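Nyanda Dental Patient Forum: Night guard fees and replacement policy 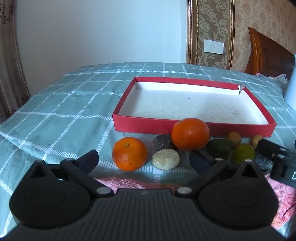

P_Apaza
I wish to ask whether other patients were charged $190 for a replacement night guard. My original was made in November and cracked along one side. I was told at the desk that it would be covered for a year.

gladys.sang
The written policy covers defects only. Damage from heavy grinding is excluded. Mine was replaced at full cost.

molar1709
I must disagree with Ms. Sang. The Vandura office replaced mine without charge, and I grind quite heavily.

gladys.sang
Was that before the policy was revised in April 2024?

molar1709
It was before. I was not aware of a revision.

P_Apaza
Thank you both. I will request the policy in writing and ask that the dentist examine the crack before I pay.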